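**Week 6 notes: learning from teleoperated demonstrations**
Section leader: Keisha Quintanilla

Read the Dunach handout before Wednesday, and read it with a pencil. It says a robot "learns to push blocks from people." What it learned from was 242 recordings made by two operators who had plenty of practice on the same board. I wouldn't call that people in general.

Some things to hold on to from last week:

- A demonstration stores what the operator did. What she was trying to do is usually missing, unless someone typed it in.
- Remote control adds delay, and operators slow down to cope. The policy copies the slowness too.
- Bad runs get thrown out. Ask who threw them out, and by what rule.

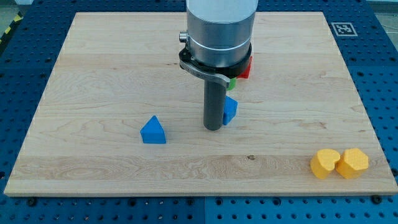
*Fig. 6.1. Tabletop pushing with a single rod. The tool tip is just above the board, close to one of the blue blocks.*

Suppose the instruction is "move the blue triangle to the yellow heart." Fig. 6.1 has two blue triangular blocks. A person at the controls picks one and gets on with it, and the label never says which. Multiply that by every run in the set and you have a lot of quiet guessing filed as ground truth.

Sunita Zamora's counter-argument, from the Plorncombe reading, is that the guesses average out with enough data. Maybe. Her own test used 50 held-out runs on the same table with the same shapes, so I don't see how it could show that — and she half admits as much in the appendix.

**For section:** write one instruction for the board in Fig. 6.1 that two strangers would carry out the same way. Then say how you would check it without asking the operator.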